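Startseite | Hefte | Schulpraxis | Archiv
Geteilt: 28 · Kommentare: 3

4 Das Teilprojekt »Schreibtisch« im Wahlkurs Robotik

4.1 Aufbau und Aufgabenstellung

Im Juni begann am Standort Prikiscombe der dritte Durchgang des Wahlkurses, betreut von Catríona Rafferty und Wendell Dvorak. Die Jugendlichen sollten zwei Arme dazu bringen, sich eine Arbeitsfläche zu teilen, und zwar mit Dingen, die in jedem Klassenzimmer herumliegen: Marker, Radierer, Flasche, Schachteln. Schon die Auswahl löste wunderbar hitzige Diskussionen aus! Schwarze Tischfläche und schwarze Stoffwände blieben über alle Sitzungen gleich, die helle Tafel in der Mitte diente als gemeinsame Zone. Beide Arme durften sie anfahren, gleichzeitig aber nur nach Absprache in der Gruppe (Abb. 4).

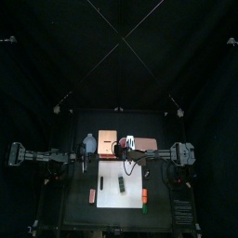

Abb. 4: Arbeitsfläche mit beiden Armen; vorn die Tafel mit dem Marker, links daneben der Radierer.

4.2 Durchführung

Insgesamt wurden 223 Versuche protokolliert, von denen 186 in die Auswertung eingingen. Die übrigen brachen die Gruppen selbst ab, meist mit guter Begründung im Laborheft. Gesteuert wurde mit Tully, einer kleinen Bedienoberfläche, die Sorcha Egan für den Kurs geschrieben und zwischen den Sitzungen unermüdlich nachgebessert hat (Version 3 kam an einem einzigen Wochenende zustande).

Besonders ergiebig waren die weichen Gegenstände. Ein Stück, das wie ein Tuch vom Greifer hängt, verändert mit jeder Bewegung seine Form, und die zuvor sorgfältig notierten Greifpunkte taugen dann nur noch als grobe Orientierung. Auch das Mauskabel quer über der Tafel gab Stoff zum Nachdenken.

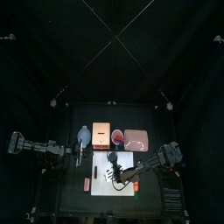
Zwei Gruppen lösten das Problem ganz verschieden. Die Gruppe um Hoi-yan Leung legte feste Wartepositionen für jeden Arm fest, die zweite vergab das Wegerecht von Fall zu Fall und redete dabei ununterbrochen – laut, schnell und erstaunlich präzise. In den Transkripten finden sich rund 925 Äußerungen mit räumlichem Bezug, von »hinter der Schachtel« bis »dein Links, mein Rechts«. Für uns war das der schönste Fund des ganzen Durchgangs, denn im Vorläuferprojekt Pomum mit nur einem Arm kam solche Abstimmung kaum vor.

Ching-wen Chou regte an, zusätzlich die Perspektive der Kamera am Greifer auszuwerten. Lange Griffe, etwa bei Schöpfer und Teigschaber, sehen von dort völlig anders aus als von oben, und mehrere Jugendliche zeichneten daraufhin ihre Anfahrtsskizzen neu. Die Öse am Ende des roten Griffs wurde zum beliebtesten Zielpunkt.
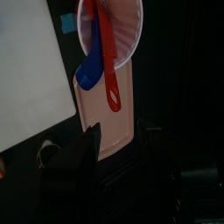 4.3 Auswertung der Laborhefte

Die Hefte wurden von zwei Personen unabhängig gelesen und nach dem Zender-Raster kodiert, das wir um die Kategorie »Absprache« erweitert haben. Abweichungen besprachen wir gemeinsam und hielten sie in einer eigenen Liste fest. Skizzen zählten als vollwertige Einträge, auch unbeschriftete. Strittig blieb die Zuordnung von Pfeilen, die zugleich eine Bewegung und eine Blickrichtung meinen können; solche Stellen erhielten beide Codes.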